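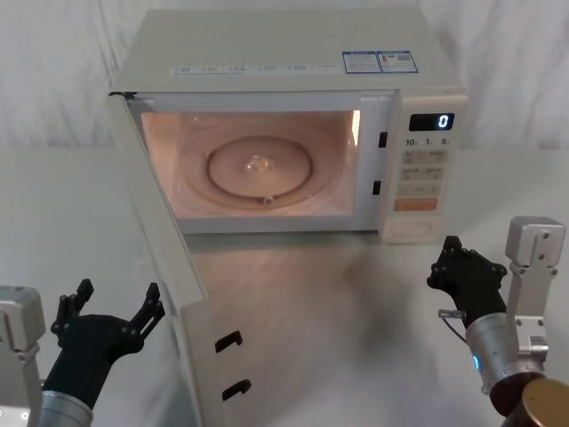

Two-arm bench at Fondham, microwave task, door open.

Fondham Robotics Club: Frequently Asked Questions
Last updated 19/04/2019

What does the club do?

Members program a two-arm robot to carry out kitchen tasks on a tabletop. The current task uses a countertop microwave oven. Each team writes its own control code, records its own runs and submits a written report at the end of the term.

Who can join?

Any student enrolled at Fondham. No robotics background is required. Members without programming experience start on the report and labeling side and move to code when they have finished the introductory exercises.

When does the intake open?

Once a year, in January. Places are limited to 15. A waiting list is kept for the rest of the year, and places that open up are offered in list order.

What does membership cost?

The fee is 75 dollars for the year. It covers bench access, the printed handbook and entry to the Pusico Challenge. It does not cover travel.

What is the Pusico Challenge?

A yearly contest between school and college clubs. Each club receives the same task sheet and is scored on completed steps, time and the quality of the report. This year's sheet covers door handling and object placement with a microwave.

How is the door task divided?

The task sheet lists four stages: release the door, swing it fully open, place an object on the turntable, close the door until both hooks latch. Each stage is scored separately. A team that cannot complete the release stage may ask for the door to be opened by hand and continue from the second or third stage. The points for the skipped stage are lost.

Why does the open door cause so much trouble?

The hinge is on the left, so the open door takes up much of the space the left arm would use. Most planning errors come from treating the door as if it were still shut. Your code has to update the door position in the model before it plans any move of the left arm. Two other errors are common:

The right hand is sent to the cavity by a straight path and meets the control panel on the way.
The closing push is applied too near the hinge, and the hooks stop short of the slots.

Do the hands have to be used in the same way?

No. The task sheet does not say which hand does what. Most teams hold the left hand open near the door and use the right hand for the panel side and the cavity. A team may swap the two if the planner handles the longer reach.

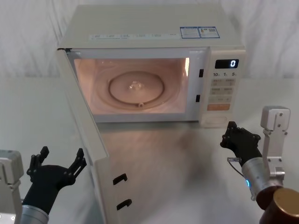

Start every run from a saved pose. Load the pose file, confirm that both arms have stopped moving, then start recording. Runs begun from an unsaved pose cannot be compared with each other and are not accepted for scoring.

Can we run the oven?

No. Heating is not part of the task. Do not press the start button, by hand or by robot, at any point. The lit interior is acceptable and does not need to be corrected for in the vision code, although teams that tune their thresholds with the door shut should expect to redo them.

The button labels are not in English. Is there a translation?

Yes, in the handbook, under Equipment. The labels just below the display are time steps: ten minutes, one minute and five seconds.

How many recorded runs are available to new members?

The shared archive holds 3682 runs, including failed ones. Failed runs are kept on purpose and carry a stage code showing where they stopped. Please do not delete them from your local copy before training.

What software do we use?

Motion planning is done in Setiawan, the club's own package. Labeling is done in Farow, which runs in a browser. Both are installed on the bench computers. Setiawan can be installed at home for simulation only.

How long is a bench session?

Two hours. The first 15 minutes are reserved for checks: emergency stop, joint limits, hand calibration, cable clearance at both wrists. A session in which the checks are not logged is void.

May I reach into the work area during a run?

No. Press the emergency stop first, wait for both arms to report a stopped state, then reach in. This also applies to moving the oven back to its mark.

What happens if a hand is damaged?

Stop the run, write down the joint and the last command sent, and leave the hand as it is. Members do not carry out repairs. There is no charge for damage that occurs during a logged session.

Where do I send a question that is not listed?

Use the contact form on the club page and choose "Bench" or "Membership" as the subject.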